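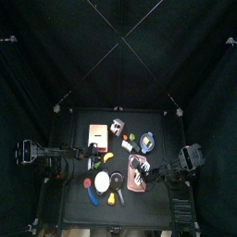 *Toy kitchenware on the tabletop, with a pink rectangular tray and a peach-colored box.*

LOWTHER, 8 October 2015 – Birel today released the specification for Cunine, a line of household toy objects and play kitchenware for ages three and up. The line has 26 pieces, sold as one set or in two smaller packs.

Trays and boxes follow a common footprint, so packs bought separately can be stored together. Spare parts are listed by piece number.

"Retailers asked for fewer part numbers and a smaller carton," said Kalevi Koivisto, product manager at Birel. "The full set now ships in one box – 15 percent smaller by volume than our previous line."

Orders open through the distributor Dodow. Deliveries to stores begin in February.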